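ok so I've been back on the night train kick and I have Thoughts. this is going to be long, go get a snack

took the Lulum down to Ravbridge in August, 177 minutes late getting in. I know the number because the guy in the bunk under me announced it to the whole car like a lottery result

and I wasn't even mad?? you're lying down. somebody else is driving. there's a tiny lamp. late just means more bunk

things I will defend forever: top bunk. yes it's hot up there. yes you have to climb down in the dark at 4 am to pee. but you get the luggage cubby over the hallway and people don't sit on your feet

things I will not defend: the blanket. it's the same blanket they had when I was nine, I swear. scratchy on one side and somehow scratchier on the other -- bring your own sheet, a flat one, fold it in half and sleep in it like a taco

food! okay. the dining car closes at 9 pm and they mean it. I showed up at 8:57 and got a cheese roll and a look. pack real food. my setup is cold noodles, a couple of boiled eggs in a hard container and way more oranges than seems reasonable

(oranges make friends. I gave one to a retired train dispatcher named Florêncio Baptista and he talked to me about signal boxes until past midnight. best conversation I've had all year)

he told me the long stop at Blackburn, where you just sit there in the dark for ages, is them swapping engines. I've been taking this line since college and always figured we were waiting on some other train. he laughed at me a lot

also he says the rear cars ride rougher. I was in the rear car. I had noticed, sir

a few people asked about booking so, quick version: call them, don't use the app. the app shows full when there are still bunks in the 3-berth cabins. I've gotten 2 trips that way this year, both on a train the app said was sold out

and if you can, get on at Griner instead of downtown. same train, half an hour later, and the platform has benches. downtown has one bench and a pigeon who owns it

earplugs: the foam kind. I tried the fancy silicone ones and lost one in the first hour, it's probably still riding up and down the coast

oh and coffee. what they sell on board in the morning is brown and hot and that's all I'll say. I bring instant and ask for hot water, they don't charge for it. bring your own mug too, a real one with a handle, because those paper cups fold up the second the train hits a curve 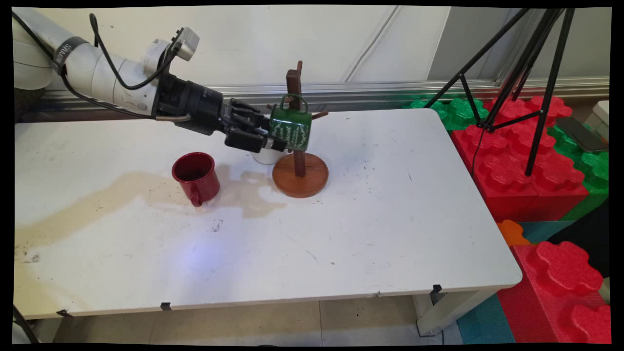 green mug with the white script all over it, strong travel mug candidate

Afonso Tavares just replied asking if I've done the northern route with the ferry part. I HAVE NOT and now I can't think about anything else

does the train go ON the boat? do you stay in your bunk?? -- somebody who's done it please tell me everything, I'm up for another couple hours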